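Call for participants: family quilts and bedcovers, their makers and their stories
Visden Textile Memory Project, September 2020 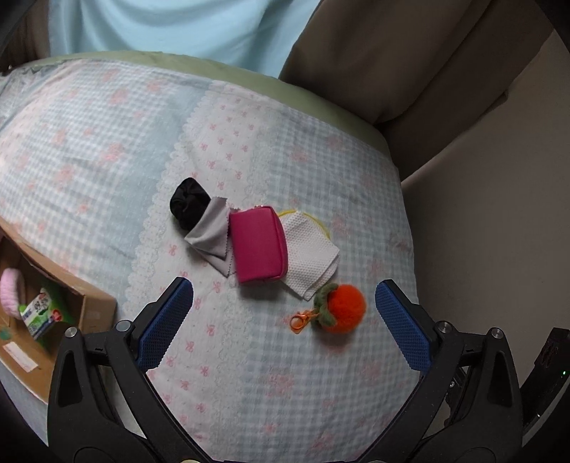 Who we are

Visden is a small non-profit group working with household textiles. We collect memories about things which people sewed, mended, inherited or bought for their home, and we make them available for readers, students and other sewers. My name is Vasylyna Kuzmenko and I coordinate the project. I came to this country as an adult, with one suitcase and one pillowcase embroidered by my grandmother, so the subject is close to me.

Our first collection was about tablecloths and it was published as a small book by Martinelli, our printing partner. For the second collection we are looking for people who own, use or make patchwork covers for the bed.

Whom we are looking for

We invite adults of any age and any background. You do not need to be a quilter. You can take part if at least one of these is true for you:

You sleep under a patchwork cover, or you keep one in a cupboard, and you know something of where it came from.
You have made a patchwork cover yourself, by hand or by machine, finished or not finished.
You remember one very well, although it is lost, sold or worn out.

We are especially glad to hear from men, from people who live in rural areas, and from people whose family brought the cover from another country. In the tablecloth collection these voices were few.

Covers bought in a shop are welcome. In the last project several people apologised to me that their piece was "only from the department store", and then they talked for an hour about the flat where it was used, the neighbours and the first winter there. It was some of the best material we received.

What you will be asked to do

Participation has 2 parts.

The first part is a written story of 300 to 2000 words. Please write in the way you speak. You can tell who made the cover, from which clothes or curtains the pieces were cut, who was allowed to sit on it, who was not, how it was washed, what colour it used to be. If you know the name of the pattern in your family, please give this name, even when the books call it differently. Spelling mistakes are not a problem – we correct them together with you, and nothing is changed without your agreement.

The second part is a conversation by telephone or video call, which takes roughly an hour. I will read your story before and ask about details. The call is recorded only if you allow it. You may stop at any moment and you may leave any question without an answer.

If you prefer not to write, please tell me. We can do only the conversation, and I will prepare the text from it for you to check.

Photographs of the cover are useful but not required. Ordinary ones, taken at home in daylight, are good enough. Please do not iron anything for us! If you have an old photograph where the cover can be seen in the background, at a birthday or on a washing line, we would be very happy to have a copy of it. Do not post originals.

Languages

Stories can be sent in English, French, Ukrainian or Italian. For other languages, write to us first and we will try to find a reader. The conversation can be held in English or Ukrainian. For the other languages we arrange an interpreter, and it can take a few weeks.

What you receive

Each participant whose story is accepted receives a printed copy of the book and a set of Grekasa cotton fat quarters, chosen from the plain or the printed range. We regret that we cannot pay a fee. Postage costs and telephone costs are paid back when you send us the receipt.

There will also be a reading evening, probably at the Pestorach Hall, when it becomes possible to gather people in one room again. If it is not possible, we will hold it online. Participants can read their own text or ask somebody else to do it – this is your choice and we need to know it only shortly before.

Privacy and rights

Your story stays yours. You give us permission to print it once in the book and to keep it in the project archive. You can appear under your full name, your first name or another name of your choosing. If your story speaks about living relatives, please ask them, or change their names. You can withdraw until the text goes to the printer, and we will then delete your recording and your files.

How to apply

Please send a short message with the following:

your name and how you wish to be called
the town or region where you live
a few sentences about the cover
your preferred language
the hours when it is convenient for you to receive a call

Write to the Visden office by email or by ordinary post, with the words "Bedcovers" in the subject line or on the envelope. Handwritten letters are read with pleasure, only the answer can be slower.

We have place for a limited number of stories and we read applications in the order in which they arrive. Everybody gets an answer, also when it is a no. Conversations begin as soon as the first texts are with us and will continue until December.

For questions before you apply, ask for Vasylyna at the office, extension 310. If I do not pick up, please leave your number and say it slowly, and I will call you back.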